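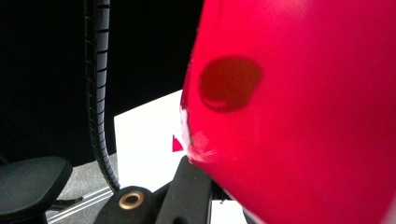 Wendau Rules trade window

Main page | Contents | Random article | Recent changes | Help

The Wendau Rules trade window is the period in which clubs of the Wendau Football League may exchange players under contract. The league plays American football at the semi-professional level and has 8 member clubs. The window opens on the first Monday of June and closes on the Friday before the sixth week of the regular season. After it closes, a club can add only players who are free of any contract.

History

In the first years of the league there was no limit on trades. A club could send a player to another club on any day, also between the semifinal and the final. This led to complaints from the smaller clubs, which often lost their best runners and receivers late in the season and received only money in return. The strongest complaint came from Orness, who lost both starting running backs to Charbonneau in the week before a playoff game between the two teams. Charbonneau won that game, and the member clubs voted for a fixed window in the next off-season.

The first version of the rule closed the window before the opening game. Coaches found this too strict, as they could not replace an injured quarterback except from the list of free players. The closing day was then moved to its present place in the calendar.

Procedure

Both clubs must send the same written form to the league office before 6 p.m. on the closing day. The form names the players, any draft choices, and the share of salary that each club will pay. A player with four or more full seasons at one club has the right to refuse a trade. He must use this right within one day after he is informed.

The office checks that both clubs remain under the roster limit of 62 players. If one club is over the limit, it has until noon on the next day to release somebody, and the trade is not valid until this is done. Draft choices may be traded up to two years ahead - an earlier rule allowed five years, and Clastetti at one time owned no first-round choice for four drafts in a row.

A traded player may play for his new club in the first game that begins at least 48 hours after approval.

Notable trades

The largest trade by number of players was made between Clastetti and Orness. It included seven players and three draft choices. The best known of them was a fullback who had gained 2,387 rushing yards for Clastetti in his career. He gained 453 more for Orness before a knee injury ended his season.

Charbonneau has made more trades on closing day than any other club. Local newspapers usually print lists of possible trades in that week, and most of these do not happen.

Criticism

Some supporters say the window closes too early, when it is not yet clear which teams can reach the playoffs. Others would prefer a second short window in the middle of the season, open only to clubs with a long-term injury. A proposal of this kind was discussed by the clubs but did not receive the six votes needed for a rule change.

This article was last edited on October 30, 2022.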